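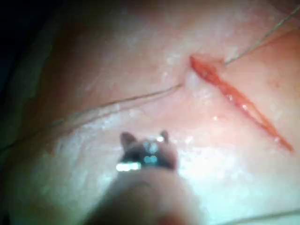

Roland Bunting says a hernia is nothing, and that he was back up on his roof within 72 hours of his. He told me this across the fence while I was holding a bag of leaves at arm's length, the way you'd hold something that had already betrayed you once.

2 min read

I didn't ask what he was doing on the roof. With Roland you get the answer anyway. It was the gutters, and then it was a long story about the man who sold him the gutters, and by the end of it my leaf bag had split.

October. Still no date from the clinic. The woman at Lamrani was very nice and put me on hold with the flute music. When she came back she said they had my form but not the other form. I asked which other form. She said the one that goes with it. I drove into Bakbridge with both of them in a folder and handed them over in person, and she stapled them together in front of me, and I felt better about the whole business than I have in weeks. A good firm staple.

Then home to the mail. Cevura has written to say that my plan covers the operation, and on the next page that I may owe over $400 toward it, and on the page after that there's a picture of a couple laughing on bicycles. I've read the middle page four times. I think "may" is carrying a lot there. Called them, got a recording, gave up, ate a sandwich standing at the counter.

Standing is fine, by the way. So is sitting. It's the part in between that I've started planning for. I get out of the car in stages now, like somebody unloading a piano.

No lifting over nine pounds until it's fixed. I had no idea how many things in this house weigh more than nine pounds. The cat does. I checked on the bathroom scale, me with cat, me without cat, and the news was bad for both of us. She's been told to make her own way onto the bed and she is taking it as an insult.

Mom called at supper. She thinks I should get a second opinion, but the person she has in mind is my cousin, who sells flooring. I said I'd think about it. She asked whether they do it with stitches or glue these days and I said I didn't know — it seemed like a question I ought to have asked, so I wrote it on the back of the Cevura envelope under "milk."

Spent the evening not reading about it on the computer. Read about it on the computer. Found a man who'd gone skiing a week later and a man who still couldn't laugh at Christmas, and they both gave their surgeon five stars. Closed the lid and started the Urkaren book again, the one about the lost expedition, which is soothing because everyone in it is worse off than I am and they've run out of biscuits.

Need to ask Roland if he'll take the trash cans down. He'll do it. It'll cost me the gutter story again.

Search this diary
Enter keyword Go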